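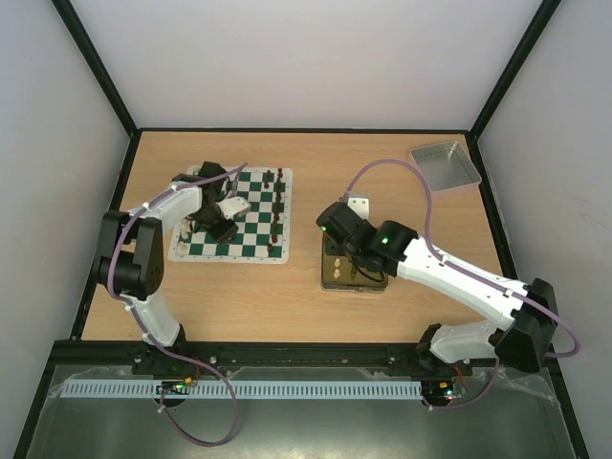

A green and white chessboard with coordinate markings along its border.

Chessboard

A chessboard is a square board divided into 64 smaller squares of two alternating colours, arranged in eight rows and eight columns. It is used for chess, and the same board serves for English draughts and a number of lesser-known games. The squares are called "light" and "dark" in the rules regardless of their real colours, and the players "White" and "Black" in the same way.

Orientation and naming of squares

The board is placed so that each player has a light square in the nearest right-hand corner. The horizontal rows are called ranks and the vertical columns files. In algebraic notation the files are lettered a to h from White's left, and the ranks numbered 1 to 8 from White's side. Each square takes the letter of its file and the number of its rank, so that White's king begins the game on e1 and Black's on e8. Descriptive notation, an older system in which every square had one name for each player, remained common in English-language books until the second half of the twentieth century.

Many boards carry the letters and numbers in a border. Borders are not needed for play, and some players prefer boards without them, but they are useful to beginners and to anyone recording a game.

Size

The size of a board is normally given as the width of one square, and is chosen to suit the pieces. A common guide is that the base of the king should cover roughly three-quarters of the width of its square. Squares for adult competition are usually between 5 and 6 centimetres wide. Travelling sets are much smaller and often use pegs or magnets to hold the pieces in place. Garden sets, found in parks and holiday camps, are large enough for players to walk among the pieces, and the squares are often made from paving slabs.

Materials

Wooden boards are made either from solid squares glued together or from veneer laid over a stable core. Maple, sycamore and birch are typical light woods, with walnut, mahogany or stained timber for the dark squares. Solid boards can warp if the humidity changes, and veneer is the more usual choice for larger sizes. Boards are also produced in marble, glass, leather, cardboard, vinyl and silicone. Roll-up boards are favoured by schools and clubs for their low price and easy storage.

Colours

Strong black and white contrast is often avoided on competition boards because it can tire the eyes over a long game. Green and off-white, brown and cream, and blue and white are all widely sold. A matt or satin finish is generally preferred to gloss, which reflects overhead lighting. Where the pieces and the board are both dark, the pieces should still be easy to tell from the squares beneath them.

History

The Indian game chaturanga, regarded as the ancestor of chess, was played on an uncoloured board of eight by eight squares called the ashtapada. The board passed with the game to Persia and then to the Islamic world, where it was often a piece of cloth marked with lines. Chequered squares came into use after chess reached Europe and had become usual there by the later Middle Ages. The colouring made diagonal moves easier to follow, which grew more important once the modern bishop and queen were adopted towards the end of the fifteenth century.

Folding boards have a long history as well. Some were hinged to form a shallow box with a backgammon table on the inside, and this arrangement is still sold today.

Other games and variants

English draughts is played on the dark squares of the same board, each side starting with 12 pieces. International draughts needs a larger board of 100 squares. Chess variants have been devised for boards with additional files or ranks, and for circular, hexagonal and three-dimensional boards.

Mathematics

The chessboard appears in many puzzles. The eight queens problem asks for eight queens to be placed so that none attacks another, and has 92 solutions. In a knight's tour, a knight visits every square exactly once.

See also

Chess piece
Chess notation
Draughts
Knight's tour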